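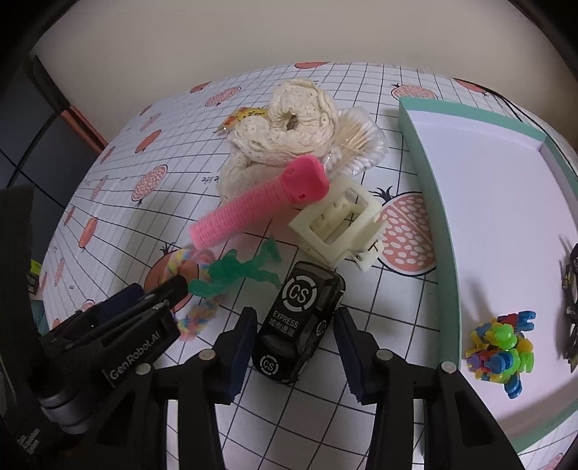 Open mic at Mendo moves to Wednesdays, and there's a catch

Mendo has announced that its comedy open mic is leaving the weekend for the middle of the week, starting Wednesday, April 15, 2026. The press note calls this "giving new comics a night of their own." Maybe so. It also frees up the weekend for acts that sell tickets, and I'd think better of the club if it just said that.

The new format goes like this. There are 11 spots a night, each six minutes long, with a paid host in between. So far, so good. The catch is that every comic on the list now has to bring 2 paying guests or lose the spot. Mendo says this "builds community." Comics in Zostville have another name for it, and they've had it for years, ever since the back room at Maruyama tried the same thing and ended up with shows where each table laughed at exactly one person.

I don't mind a club wanting to cover its bar staff on a slow night. Rent is rent. But a bringer show and an open mic are different animals, and calling one by the other's name is going to annoy people who drive in from Turncombe with a notebook and no friends free on a work night. Those are often the ones worth hearing.

The other promise is a final in December, with the winner opening a show for a crowd of 2000. The note doesn't say where. I can't think of a comedy room in this county that holds half that, and when I called the club I was told the venue was "being finalized." I was told the same about last year's festival stage, which turned out to be a patio.

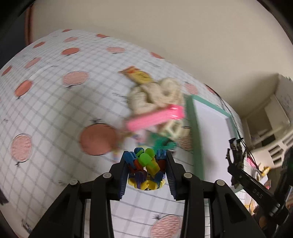 As for how the finalists get picked, it's audience vote. Put that next to the guest rule and you can see the trouble. A comic with a big family and a van has a better shot than one with a good closer. I asked if there would be judges as well and got a "we're looking at it."

Still, stage time is stage time, and there isn't much of it around here since Maruyama cut its comedy nights down to one a month. If you've got the guests, go and do your six minutes. Sign-up is at the bar from 6, list closes when it's full, and you need your guests with you when you put your name down. There's no saving spots by text, whatever the old flyer says.

If you'd rather watch, come for the second half. The host draws the order from a bucket, so there's no headliner to wait for, but the room is usually warmer by then and the kitchen is still open.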